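Crate (storage)

A crate is an open or slatted box used to store and carry goods. The plain wooden crate is one of the most widely used containers ever made, and one of the most cheerful survivors in the history of trade: it was cheap to build, easy to fix with a hammer and a handful of nails, and so useful once empty that people have kept finding new jobs for it. Crates turn up as shelves, seats, planters, nesting boxes, record holders and stage props.

Name

In everyday English the words "crate", "box" and "case" overlap a good deal. Packers tend to keep "crate" for a container with gaps between the boards or a visible outer framework, and "box" for one with closed sides. Fruit growers often ignore the distinction and call everything a box, or a lug if it is shallow.

Construction

The simplest crate has two solid ends joined by thin slats along the sides and bottom. The ends carry most of the load, so they are cut from thicker boards, often with a hand slot near the top. Pine, poplar and spruce are common choices, being light and quick to nail. Corner posts, which are small square or triangular strips inside each corner, make a wonderful difference to strength and let one crate stand squarely on the next.

Slats also let air move through the load, a great help with apples, onions and potatoes. The width of the gap was a matter of real local pride, and growers in the Stallham district set theirs narrow enough to hold a walnut.

Small crates

Small crates are a delightful branch of the family. They were made for berries, eggs, bottles, seed packets and salesmen's samples, and many were kept long after the goods were gone. Today they are found on desks and in playrooms. 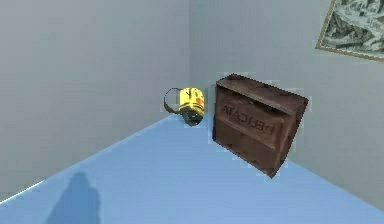 Leandro Segura has argued that the small crate deserves to be studied apart from the large one, as its makers used thinner stock, finer nails and often a different joint altogether. Nermin Yazıcı disagrees, and treats both as a single craft practiced at two sizes.

Labels and marks

Early crates were branded with a hot iron or painted through a stencil. Paper labels brought color to the trade, and what color it was! Orchards, sunsets, ships and prize animals were all printed in bright inks to catch a buyer's eye across a crowded market. The Dursun packing house used a different border for each grade of pear, and its labels are still eagerly traded. The largest known private collection of them holds 3596 pieces, 54 of them unused.

Reuse

A sound crate can be scrubbed, sanded and put straight back to work. Collectors generally advise leaving old stencils alone, even faint ones, and tapping raised nails down with a small hammer. The yearly crate fair at Irnar, held in April, has 300 stalls and a much-loved stacking contest in which teams build arches out of apple crates without rope or glue.

See also: Barrel; Basket; Pallet; Tea chest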